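NOTES FROM THE BENCH

Teaching by hand, one bun at a time

Readers of the January issue may recall that we promised the Otness room would be "up and running within weeks." Otness is now up and running. The weeks were numerous, and we thank those of you who stopped asking.

What we have in there is a pair of arms, a table, and a task list that reads like the chores page of a very small restaurant. The project goes by the name of Vellus, after an afternoon of suggestions that were all worse. The idea is old and simple. A person takes the controls, makes the arms do a job, and the whole business is recorded: where each joint was, when the gripper closed, what the cameras saw. Do that enough times and you have something a model can learn from. The phrase "enough times" is carrying a good deal of weight in that sentence, and those of us who have worked the controls have the shoulders to prove it.

The current task is steamed buns. Lid off, lid down on the table, buns out of the steamer and onto a plate, lid back on. On paper this takes four lines. In the operator's chair it takes most of your patience, particularly the lid, which is round and clear and has a handle exactly where the gripper would like it not to be. We started with the lid because it comes first. In hindsight we might have practiced on the buns and worked up to it.

Operators use the Hurar controllers, one in each hand. Move your hand left, the arm goes left. Squeeze, and the gripper closes. That is the entire manual, and it is also why new operators walk in confident. The trouble is that you can't feel anything. A bun offers no opinion through a plastic trigger. You learn to watch the skin of it instead, and to stop squeezing when it starts to dimple, and after a while your fingers do this without consulting you. A bun held too lightly goes back in the pot on its own schedule. A bun held too firmly becomes a different kind of bread.

The pot has walls, which matters more than you would think. The gripper has to come in from above, fairly straight, and leave the same way, with its cargo. People who are good at video games tend to swoop. Swooping is fine over an open plate and a poor habit over a steamer. The recordings remember every swoop, and the model, which has no taste of its own, will happily learn them.

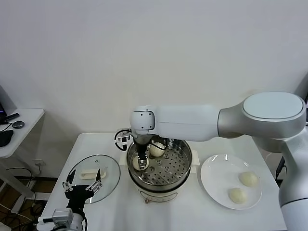

Poon writes in to say that all this sounds like a great deal of trouble to avoid programming the thing. "You know where the pot is. You know where the plate is. Why not type in the two positions and go to lunch?"

Fair enough, and for a pot that is bolted down and buns that come out of a mold in rows, we would be at lunch. Ours are set down by whoever is nearest, and we ask people to move things between runs. The plate drifts. The buns lean. One run starts with the pot turned a little, the next with the plate closer to the edge than anyone is comfortable with. A typed-in position is right once. A few hundred demonstrations of a person coping with the mess give the model some idea of what coping looks like, or that is the theory we have asked for money on.

Poon also asks whether it wouldn't be quicker to grab the arm and drag it through the motion. We tried that in the early days, and for a single arm on a simple reach it's pleasant work. For two arms you need more hands than you were issued, and the hands you do have keep turning up in the video. The model then learns that buns are moved with the help of a large pink sleeve.

On to the tally, for those who like one. As of 7th October we have 2296 recorded runs across all tasks, of which 760 are buns. Each run gets watched afterward by a person other than the one who did it, and marked keep or drop. Opinions differ on what deserves a drop. The working rule is that a fumble followed by a decent recovery stays in, and a fumble followed by staring does not. Operators have been known to argue their own cases in the hallway. These appeals are heard with sympathy and denied.

We have also learned to cap a session at 25 runs. Past that point people get faster and worse, and they are the last to notice. The record for a single sitting is held by an operator who asked to remain unnamed after we watched the second half.

Some requests from the Otness room, in no special order:

Please put the buns back in the tub marked BUNS. They are for practice and have been for some time. Do not eat them.

If you change a camera angle, write it down. If you bumped a camera, that counts as changing it.

Controllers go on the charger at the end of your slot, both of them. A run done with one live hand and one dead one is dropped without a hearing.

Talk to your partner before starting a recording, and then stop talking. There's no sound on the files, but you will look at the person you are speaking to and the arms will go wherever they like.

We still need 13 more operators for the next round, preferably people with no experience at all, as the experienced ones have begun to do it all the same way. Sessions are short, the chair has been replaced, and tea is available outside the room. Sign up on the sheet by the Otness door. The next task is folding dish towels.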